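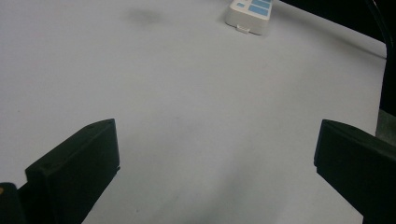
Las regletas de enchufes ocupan un lugar extraño en la casa, porque todo el mundo tiene varias y casi ninguna familia sabría decir, si se lo preguntáramos de improviso, cuál es su sitio. En las entrevistas volvía una y otra vez la misma expresión, «anda por ahí», dicha con una sonrisa y con un gesto de la mano hacia el salón o el pasillo. Nos interesa en esta sección ese andar por ahí, y lo que ocurre cuando el objeto acaba sobre una mesa a la espera de que alguien decida qué hacer con él. La regleta blanca de la figura 1, puesta en diagonal sobre un tablero también blanco, nos sirve para entrar en materia: sin las piezas de color azul claro de su cara superior, el ojo tendría poco más que la sombra suave del borde para separarla de la superficie. A esa clase de objeto, que se confunde con el mueble y por eso mismo se queda en él más tiempo del debido, la llamaremos aquí objeto de permanencia discreta.

Figura 1. Regleta blanca con piezas azul claro sobre una mesa blanca.

4.2. La mesa como lugar de paso

El trabajo de campo se hizo en 22 hogares de Skellanham, con dos visitas a cada uno. En la primera nos limitábamos a conversar y a tomar notas, casi siempre con una taza de algo caliente delante, y en la segunda pedíamos a la persona que recogiera la mesa de trabajo como lo haría un día cualquiera, contándonos en voz alta lo que iba pensando. Jasmina Vukčević llevó la mayor parte de estas sesiones y a ella debemos la costumbre, que luego adoptamos todos, de no ayudar nunca, ni siquiera cuando a uno se le iban las manos detrás de un cable.

Esperábamos encontrar dos destinos, el cajón y el enchufe de la pared, y encontramos bastantes más. Hubo quien colgó la regleta de un gancho detrás de la puerta, quien la metió en una caja de zapatos con los adaptadores de viaje y quien, después de pensárselo mucho, la dejó exactamente donde estaba y siguió con los papeles. Este último caso se dio en seis hogares, y en todos ellos la explicación fue parecida: guardarla significaba tener que sacarla otra vez al día siguiente. Una participante, maestra jubilada, lo resumió con mucha gracia diciendo que su regleta «no estaba desordenada, estaba de guardia».

Conviene detenerse un poco en la cuestión del color, que al principio habíamos tratado como un detalle menor. Lourenço Barreto propuso, a partir de la lectura de las transcripciones, que las personas con mesas claras y accesorios claros tardaban más en nombrar la regleta al enumerar lo que había que recoger, y que a menudo la nombraban solo al tropezar con ella. No disponemos de una medida de tiempos que permita sostenerlo con firmeza, y preferimos dejarlo como una sospecha razonable. Lo que sí aparece con claridad en las conversaciones es que el accesorio blanco se compra «para que no se vea», y que ese deseo, tan comprensible, tiene después su pequeño precio a la hora de ordenar.

Queda por decir algo sobre la longitud de los cables, un asunto que despertó más pasión de la prevista. Varias personas achacaban a un cable corto el que la regleta terminara encima de la mesa, y otras echaban la culpa a uno demasiado largo, que en el suelo estorbaba al pasar la escoba. Nicanor Sepúlveda, que revisó con nosotros esta parte en noviembre, sugirió agrupar ambas quejas bajo una misma categoría, la del cable que obliga a elegir entre suelo y tablero, y así figuran en el análisis de la sección siguiente, junto con los cargadores y las lámparas de pinza.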